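Sheets That Stay Put, and Other Bed-Making Wins
Posted 2024-06-08

I changed the sheets in our guest room this morning with the windows wide open and I swear it's the best ten minutes of my week. A freshly made bed makes the whole room feel bigger! So many of you wrote in after the January laundry page that I've pulled together everything I know about fitted sheets, wrinkles and storage.

Start with the size. Measure your mattress from seam to seam, topper included, before you buy anything. Ours grew by two inches when we added a topper, and I spent months blaming the elastic (sorry, elastic). Look for "deep pocket" on the package and check the actual number, which differs from one maker to the next.

Put the first corner on at the head of the bed, then go diagonally to the foot. The last corner will feel too tight. Lift the mattress corner a little with one hand, pull the sheet well underneath with the other, and it pops right into place. If you can never tell which corner is which, sew a scrap of ribbon inside the bottom right one. I did all of ours one evening in front of a movie and I love myself for it every single laundry day.

Now, wrinkles! Cotton comes out of the dryer creased if it sits there for even a few minutes, so I set a timer and pull the sheets while they're still a tiny bit damp. Shake each one hard, twice, and put it straight on the bed. For creases that are already there, fill a spray bottle with plain water, mist lightly, and smooth outward from the middle with the flat of your hand. Leave the covers off until it's dry. 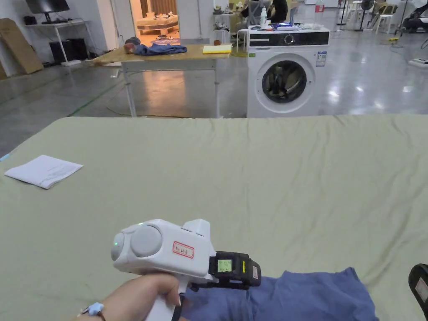

Sage green sheet, still wrinkled.

Dark fabrics get their own load the first few times, always. Navy pillowcases and pale green sheets are gorgeous together on a bed and terrible together in warm water. Wash new darks cold, inside out, and wipe a damp white cloth along a seam afterward. If it comes away clean, you can start mixing.

Skip the fabric softener on sheets, too. It builds up and leaves them feeling slick. Half a cup of white vinegar in the rinse does a lovely job (never together with bleach, please), and no, the bed won't smell like salad.

For storage, fold the flat sheet, the fitted sheet and one pillowcase, then tuck the whole stack inside the second pillowcase. One bundle per bed! We keep 5 on a single closet shelf and I can grab a full set in the dark.

Next up is down pillows and whether you can really wash them at home. I have two in the machine right now with a pair of clean tennis balls waiting for the dryer, so wish me luck.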